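Mirden store, textile sorting, minutes. Saturday, 9:30 a.m.

Present: M. Apaza (chair), H. Fairweather, N. Grimshaw. Apologies: A. Palomino.

1. Minutes of the November meeting accepted.

2. Stock. 3,806 pieces on the register, 659 still unsorted. Register to be closed at the end of the month.

3. Sorting. Woven fabric, cloths and nets still share one surface. Agreed: nets to be pulled first, then fabric by color. White cloths to be folded last. Action: HF.

4. Shelf labels from Nevitent not received. Action: NG to call.

Closed 10:15 a.m.

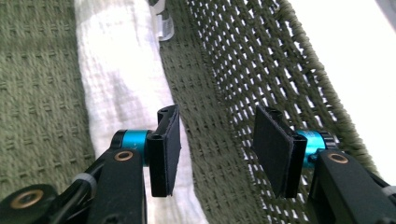
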